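Home | News | Staff Resources | Software Help | Archive

Moving the Shared Calendars: An Interview With Parveen Selvanayagam

2023-04-29

The Gatmont office completed the transfer of its shared calendars and mailing lists to a single system this spring. The project covered 200 staff accounts and 2,742 contact records, many of them kept in separate spreadsheets by individual departments. Parveen Selvanayagam, who directed the work for the Office of Information Services, met with the newsletter to discuss how it was carried out and what staff should expect before the old system is closed in June.

Ms. Selvanayagam began with the contact records. Each department had its own habits for entering names, she said, and the columns rarely matched. "One spreadsheet had the first and last name in the same cell. Another had a column for title, a column for suffix, and a third column that was labeled Other. We found phone numbers in Other. We found birthdays."

Her team asked each department to save its spreadsheet as a comma-separated file and to send the original along with it. The originals proved necessary. "When you save to that format, you keep the values and you lose the formatting," she said. "Some departments had been using cell color to show which contacts were current. Once the color was gone, we had a list of names and no means of telling which ones to keep."

Ehsan Durrani, a records analyst, was assigned to review the affected files. He added a status column to each spreadsheet, filtered the rows by color, and filled in the status before exporting again. Ms. Selvanayagam recommends that any department still using color in this way make the same change now.

Asked about duplicates, she said the import tool compares e-mail addresses and ignores names. Two records with the same address are merged, and the more recent entry is kept. Two records for one person with different addresses remain separate. "We did not attempt to settle those centrally. The department knows whether Mr. Briggs at the front desk and Mr. Briggs in accounts are the same man."

The calendars required a different approach. Recurring meetings were the principal difficulty, particularly those with no end date. The new system limits each mailbox to 3,000 calendar entries during import, and a daily meeting without an end date can fill that allowance quickly. Staff were asked to open each recurring meeting, choose an end date, and save the series before their transfer day.

"Most people did it," she said. "For those who did not, the import stopped at the limit and sent us a notice. Jaqueline Bermúdez then called them and went through the series with them over the telephone. I believe she handled the majority of those calls herself."

Ms. Selvanayagam also addressed the question raised most often by staff, which concerns shared room bookings. Rooms now appear in the address list under the name of the building followed by the room number. To reserve one, staff should open a new meeting, select "Add Room," and choose from the list. Typing the room name in the location line does not reserve the room.

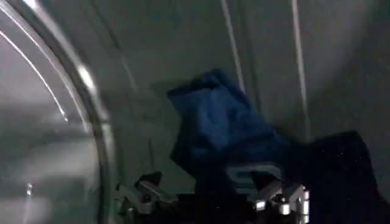
She acknowledged that the change has caused some confusion in the Siddiqui Building, where several rooms have been known by informal names for many years. A table matching the old names to the new ones has been placed in the Software Help section and may be printed.

On permissions, she advised restraint. Staff may share a calendar at the "free or busy" level, the "titles" level, or the "full details" level. The office has set the first of these as the default. "A supervisor may need more than that. A colleague two floors away generally does not. You can change it for one person without changing it for everyone, and I would encourage people to learn that screen."

The old system will remain available in read-only form until June. Attachments stored inside old calendar entries were not transferred, and staff who need them should open the entry and save the file to their own folder before that time. Requests for help may be sent to the service desk with the words "calendar transfer" in the subject line.

Comments (3)

Ntombi Botha: Thank you for the note on "Add Room." Our unit had been typing the room name in the location line since the switch and wondering why we kept meeting other people at the door.

Severyn Skoryk: Does the June closing also apply to delegates who have access to someone else's old calendar, or only to the owner?

Ehsan Durrani: It applies to both. Delegates can open and save attachments until then if they had full details before the transfer.

Contact the Office of Information Services | Copyright 2023 Gatmont | Back to top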